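How to Clean and Reseal a Marble Kitchen Counter

2 min read

My counter came out of an old bakery in Tredley, and I've fussed over it ever since, so pull up a stool and I'll tell you how I do it.

1. Clear everything off and wipe the stone with warm water and a drop of dish soap. Skip the vinegar, please!

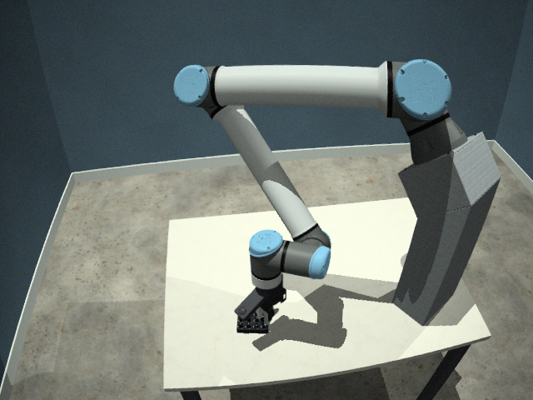
2. Rinse twice with clean water, dry it with a soft towel, and leave it overnight. I know, waiting is the hard part (I usually go bake something at a friend's house).

Now for the sealer. I use Ukus, though any good one made for marble will do,

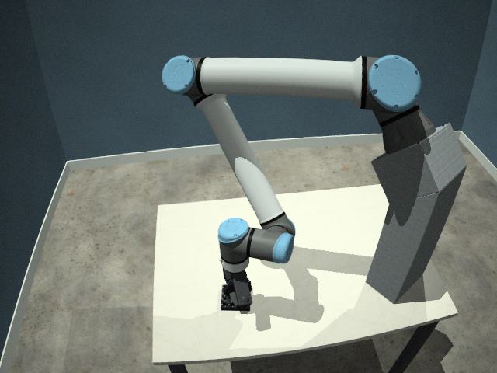

and I like to start in the far corner and work back toward myself in small circles, wiping up the extra before it gets tacky.

3. Buff with a dry cloth and look along the stone from low down for streaks, especially where the veins run.

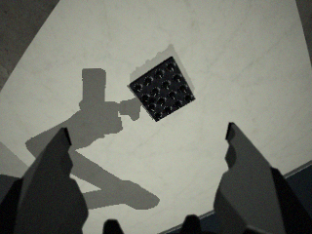

Faint gray veining on a pale top.

4. Keep it dry for a full day, then enjoy it. 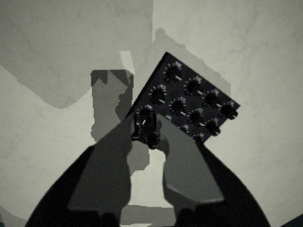
How often should I reseal?
Once a year suits most kitchens. I do mine every January.

Related
Getting Oil Stains Out of Stone
Butcher Block Care for Beginners
Choosing a Kitchen Sink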